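Mumitz Community
Home > Hobbies and Games > Word play

Spelling words with flat bars and curved pieces, how do I make them look like letters?

Posted by Olga Ulloa
39 people are following this

Hello all, and please forgive a long post, I've never managed to write a short one. I help out with a Wednesday word table at our local centre in Bollell, where people of all ages come in, sit down, and spell things out of whatever we've got. We've done buttons, we've done dried pasta (never again), and for a while now we've been using a construction kit of flat plastic pieces with round holes in the ends. There are straight bars in a few lengths and some fat curved ones. We don't use the pins at all, we only lay the pieces down on the table and nudge them about until they look like something.

It's been lovely, much more absorbing than I expected, and the people who say they can't spell are often the ones who stay longest. But we keep running into the same trouble. The pointy letters come out beautifully and the round ones come out like a dropped sandwich.

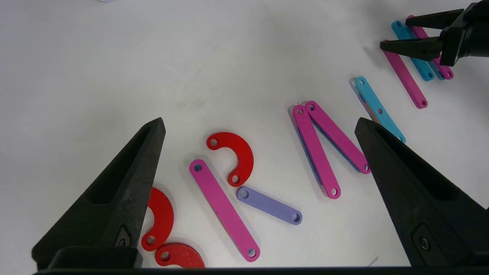

My problem letters are B and R, and I seem to choose words with at least one of them in every single week. I think we've simply got too few kinds of curve. They're all thick half-rings and hooks, so even with a small one for the top of a B and a bigger one for the bottom, it's not the way you'd write it by hand. For the R we've been taking one of the red curves, a long pink bar and a short lavender one for the leg, and if you already know it's an R then yes, it's an R. If you don't, well, I've had "is it a fish?" more than once. It gets worse when everything slides. The table is smooth and the pieces are light, so by the time someone has finished the N the R has quietly come to bits.

So, a few things I'd love help with. Is there a trick to the order you lay a letter in? Should the upright go down first, or the curve? Does it matter if the bars in one letter are different colours? I rather like it when they are, but one of our regulars feels strongly that it should be one colour per letter and she may well be right. And is it cheating to turn a curve round the other way if it makes the shape sit better?

We prop the word up at the back of the table on a card so people have something to copy. I used to say the word aloud and let them get on with it, but that turned into a spelling test for the shy ones, and the whole point is that it shouldn't feel like one. With the card there they look up, look down, move a bar, look up again, and it's all very peaceful.

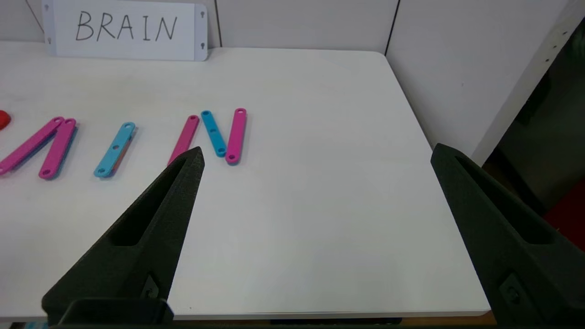

Beryl Catterall asks in a comment whether the card ought to be written in fatter letters. She thinks that if the model is in thin pen strokes and the pieces are chunky, beginners will try to copy the thinness and feel they've failed, and she suggests going over the card with a broad marker so the two look more like cousins. She also says she'd kill for a table that big.

Olga Ulloa replied:
Oh, that's a good thought, Beryl, thank you. BRAIN was done in a hurry with whatever was in my bag. I'll try a fat felt tip. I should say the A and the I gave us no bother at all, two pink bars leaning together and a blue one on its own and everybody read them straight off. It's always the front of the word that lets us down.

Beryl Catterall replied:
Start with words that have their hard letter at the end, then! By the time they get there they're warmed up. I do the same with knitting patterns.

Brenda Ledesma
Member, 2 answers

use blu tack

Sorry, that was a bit short, my tea was on the hob. What I meant was a tiny bit of tack under each piece so they stop wandering. You only need a speck. You can lift it off afterwards and roll it all back into a ball. I did this with magnetic letters that had lost their magnets. It does make the pieces a bit fluffy over time because the tack picks up crumbs, so you'd want to wipe them.

As for the B I would skip it. There are plenty of good words without a B in them. You could do RAIN, you've got that already if you leave off the front. Or TRAIN, if you can spare a couple more bars for the T. My grandson would do TRAIN every week until he was grown up if you let him.

I don't think the colours matter. Children like pink.

Olga Ulloa replied:
Thank you, Brenda! I'm a bit wary of tack on the new table, but a damp tea towel underneath might do the same job. And RAIN is a very sensible place to begin, it feels like half the battle if the R is sorted. I might even make it two cards, so that people can do RAIN and then be let in on the B afterwards.

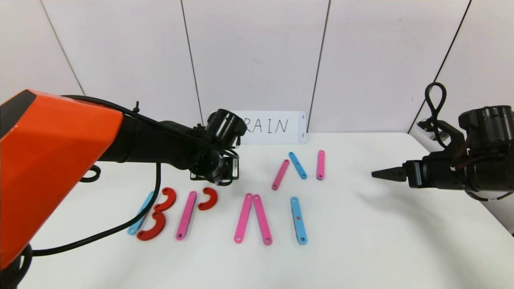
Gisela Troncoso
Community Helper, Word Play and Puzzles

Hello Olga. I ran a letters-from-anything corner at the Arancibia rooms for a good many years, and I've still got a biscuit tin of odds and ends under the stairs that my family would dearly like me to part with, so your question made my morning.

Let me take your order question first. Put the upright down before anything else, always, in every letter that has one. It's tempting to begin with the curve because the curve is the interesting bit, but a curve lying on its own has no idea which way is up, and you end up turning the whole letter to suit it. With the upright down and straight, the curve has something to lean on. Then get the top end of the curve snug against the top of the upright, with no gap. Eyes are very forgiving about gaps lower down and not at all forgiving about a gap at the top. I've watched people walk past a B with its bottom bowl hanging open and read it quite happily.

For the B itself, don't fret about the size of your two bowls. Mine were always the same. What helps is overlapping them very slightly where they meet in the middle, so the lower end of the top curve sits over the upper end of the bottom one, hole on hole if you can manage it. It gives the letter a proper waist. If you lay them end to end the letter grows too tall and the rest of the word looks as if it's shrinking away from it. It may also mean your upright wants to be the longest bar you have, so keep one aside before anybody uses it for an L.

Turning a curve round isn't cheating in the least. You'll want to anyway, for S and for a lower case a, if you ever get that far. But do check it against the card, for the commonest mistake I used to see was a bowl put down back to front by somebody sitting at the far side of the table. They were quite right from where they sat, poor things! Have everyone come round to the same side to look before they decide it's wrong. 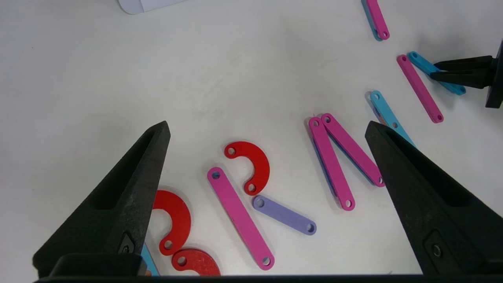
The R is really a P that's had a leg put on it, and I'd teach it in just that way. Make a P, stop, admire the P, then add the leg. The mistake is to start the leg from the foot of the upright, which gives you a sort of collapsed triangle, and I suspect that's where your fish came from. The leg wants to begin where the bowl comes back in. You're very close to it already with the lavender one, whose upper end comes in near the lower tip of the red curve and then goes off down to the right, and I wouldn't change that at all. What I'd look at is the long pink bar, which runs on a slant, so that it and the leg are both heading the same way down the table. Straighten the pink one up until it stands square to the edge nearest you, leave the leg leaning, and bring the curve round so its open side faces the upright. I think you'll find it reads at once.

On colour, I'm with your regular, up to a point. If the word is for reading, one colour per letter is kinder, particularly for anyone whose eyesight isn't what it was, as they can see at a glance which pieces belong together. If the word is for fun then mix away. You may not have the choice, of course, when all your curves are red and you need them in more than one letter. In that case leave a wider space between the letters than looks natural to you. A good hand's width does it. Most of the muddles I remember were spacing muddles and had nothing to do with the shapes.

As for the sliding, try a sheet of that rubbery drawer liner before you try tack. It comes on a roll and it washes. A tea towel rucks up, I'm afraid, and then you've got a hill in the middle of your A.

53 people found this helpful

Padmavathi Ramasamy
Member

I agree with nearly all of that but I'd say use the holes. They're there to help you. When two bars meet at a corner, put one end on top of the other so the holes line up and you can see the table through both. Your N will stop falling apart if you do that at both corners, and the letter comes out the same shape each time, which is good for people who like a rule to follow. My son didn't enjoy it at all until I told him about the holes and then he was off.

The other thing is to let people be wrong for a bit. I used to reach over and fix things. Now I sit on my hands.

Olga Ulloa replied:
Gisela, Padmavathi, I could hug you both. I tried "make a P, stop, admire the P" at my kitchen table this afternoon with strips of cereal packet and I'm quite giddy about it. I did the B with the overlap too and it has a waist! I've got the felt tip out for a new card as well, Beryl. Does anyone have a view on G? We've got somebody called Gregory coming in August and I'd like to be ready for him.

Gisela Troncoso replied:
Two curves for a C, with a short bar going inwards from the lower end. Keep the bar dead level. If it droops it turns into something else altogether. Tell Gregory he'll need to be sparing with the curves, he has two of those to get through and an O.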